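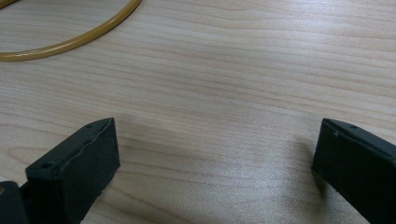
Yellow tubing on a pale wooden tabletop.

Gretdale Folk Weekend: Frequently Asked Questions
Last updated Oct 11, 2022

When is it?
April, as ever. The dates go up once the hall has confirmed them, and the hall confirms things at its own pace.

Who's playing?
Zanele Hlongwane opens on the first night with her new trio. Lucimara Paiva follows with songs from her album Skellport, which she wrote in a rented room over a chip shop and which is a good deal more cheerful than that sounds. The rest of the bill will be announced when people answer their emails.

Is Clive Mottram coming back?
Yes. He has been asked to keep it to 25 minutes. We asked last year as well.

How much are tickets?
£25 for the weekend. Under-16s get in free with a paying adult, and the adult is expected to stay with them. Day tickets go on sale only if there are weekend tickets left over.

Can I get a refund?
Up to the end of March, yes. After that you can pass your ticket to someone else, and you needn't tell us who. Disliking the accordion is not grounds for a refund at any time of year.

How do I get there?
The nearest station is Grenonby, almost 6 miles off. A minibus meets the afternoon trains and goes back after the last set. It seats fewer people than you'd hope, so book a place when you buy your ticket. The sat nav will try to take you through the ford. Please don't let it.

Is there parking?
There's a field. Bring boots.

Can I play?
The open session is in the back room of the Plough on both afternoons. Put your name on the sheet by the door and you'll get two songs, or three if the next person has wandered off to the bar. Graham Bloxham runs it and his decision is final, including on what counts as one song. Medleys have been tried.

Are there workshops?
Roswitha Haslinger is teaching harmony singing for people who were told at school to mouth the words. Her fiddle class is for players who can already get through a tune at a reasonable speed. Both are included in the ticket, but places are limited.

Can I record the concerts?
A quick clip on your phone is fine. Whole sets aren't, and neither are tablets held over your head.

Are dogs allowed?
In the field and the pub, on a lead. They can't come into the hall. Chien, the landlord's spaniel, lives at the Plough and has the run of it, so keep hold of your pasty.

My question isn't here. Who do I ask?
Email the box office. We reply in the evenings, except during April, when we reply in May.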